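Brestar Counter Fridge: Set-up Guide
Section 3. Positioning, levelling and first loading

Reading time: 4 minutes
Print this page | E-mail this page

Read this section before you plug the fridge in. The steps apply to the Toledo and Pollero models. Where the two differ, the step says so.

3.1 Choosing a position

1. Place the fridge on a firm, level floor or on a fixed counter. The counter must be able to bear 85 kg when the fridge is fully loaded.
2. Leave a gap of 40 mm at the back and at each side. The Pollero also needs 40 mm above the lid.
3. Keep the fridge away from ovens, radiators and direct sunlight.
4. Check that the plug can be reached once the fridge is in place.

CAUTION: Do not tip the fridge more than 40 degrees from upright when moving it. If it has been laid down, stand it upright and leave it for four hours before switching on.

3.2 Preparing the trays and shelves

1. Remove all tape and foam from inside the cabinet.
2. Wash loose trays and organisers in warm water with a little washing-up liquid. Do not use bleach or scouring pads.
3. Rinse, then dry with a soft cloth.
4. Lay the parts out on a clear surface and check them for cracks before fitting.

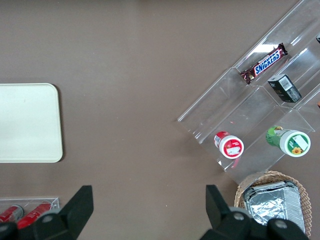

Clear plastic organiser tray, right

5. Fit the lowest shelf first and work upwards. Each shelf should drop on to its four pegs without force.

NOTE: Clear plastic parts can turn cloudy in a dishwasher. This does not affect their use but is not covered by the guarantee.

3.3 Switching on

1. Plug the fridge directly into a wall socket. Do not use an extension lead.
2. Turn the dial to 3. On the Toledo, press and hold the power button until the display lights up.
3. Close the door and leave the fridge empty until it has cooled. In a warm room this can take more than 400 minutes.
4. If the Toledo shows code 542, the door is not fully shut. Open it, check the seal and close it again.

3.4 Loading and serving

1. Put drinks in first, with the tallest bottles at the back.
2. Keep raw and cooked food on separate shelves, with raw food at the bottom.
3. Do not block the vents on the rear wall.
4. Take out only what will be served soon. Drinks for the counter can stand in a rack, with food kept apart from them.
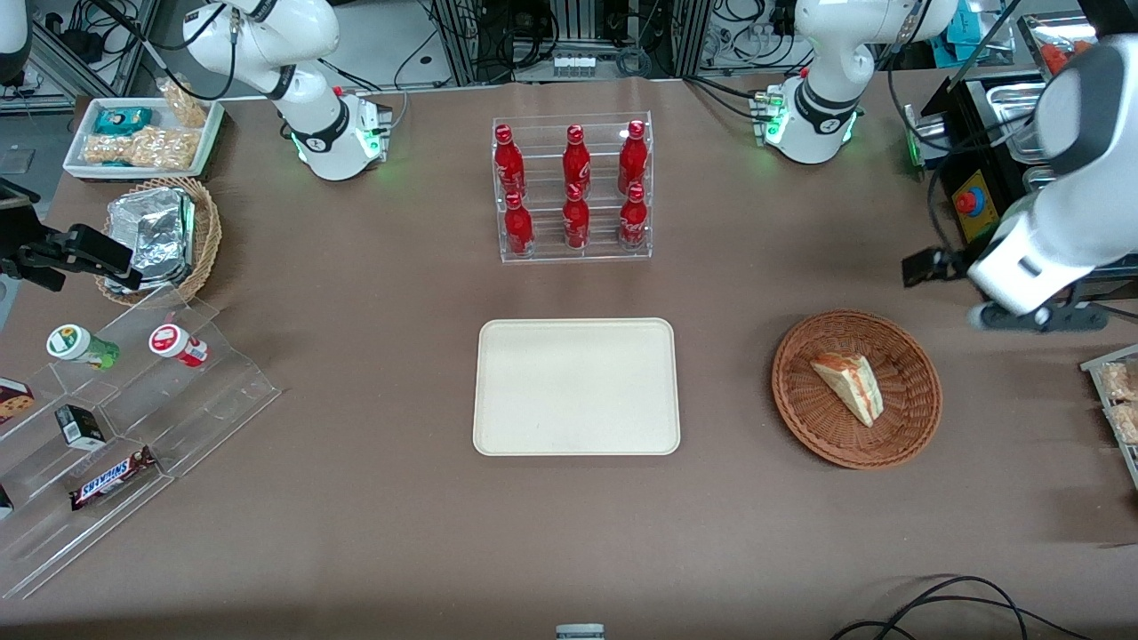 Bottles in a two-tier clear acrylic rack

5. Return chilled food to the fridge promptly after serving. Throw away anything that has been out too long.

CAUTION: Never put glass bottles of fizzy drink in the ice compartment. They may burst.

Spare shelves and trays can be ordered from Kullitport. Give the model name and the serial number from the plate inside the door.

Guide last revised 14/08/2025
Continue to Section 4: Cleaning and defrosting

This site uses cookies to remember your model and language. Accept | Manage settings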